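A Conversation with Sharada Nambiar on Ornament and Pattern

Sharada Nambiar has directed the pattern archive at the Mansour Institute for 15 years. The collection holds printed papers, textile drafts and carved blocks, most of them from small workshops that have since closed. She spoke with the Institute's newsletter ahead of the fall opening on 18th September.

Ms. Nambiar came to the archive from printing. Her first employer, the Gedska works, kept its blocks in an unheated shed, and she recalls that the February inventory was done in gloves. "I learned to tell a leaf from a scroll by touch," she said. "The catalog came much later." 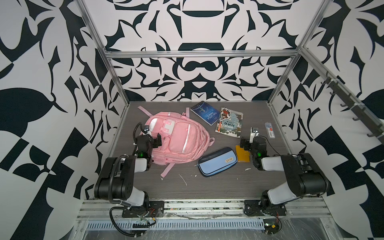
Asked about mirrored designs, she spoke of economy. "A workshop that cut half a motif and turned it over had saved itself weeks of labor. People read symmetry as a matter of taste, and often it was a matter of wages."

The archive now lists 168 complete designs. A further 96 are known only from fragments, and Ms. Nambiar does not expect all of them to be identified. Her colleague Bimla Dhillon is comparing them with the order books of the Rerkus mill, a task she described as slow and sometimes thankless.

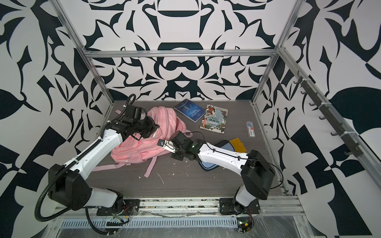
Use and Wear

Ms. Nambiar holds firm views on cleaning. The Institute does not remove stains from an object until they have been recorded, and in many cases it leaves them in place.

"Dirt gathers where hands go," she said. "It settles along seams and edges — the places a maker had to think about most."
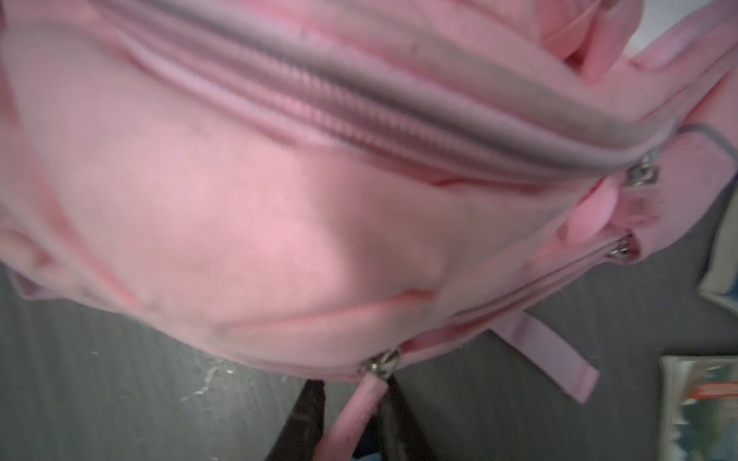 She credits this policy to Qusai Rizk, who wrote the first handling rules and trained the present staff. Yara Hamdan, the current conservator, is revising those rules for publication.

The opening display will include nearly 100 items, several of them lent by the Vakerura collection. Visitors may request a printed guide at the front desk. The reading room will remain open by appointment.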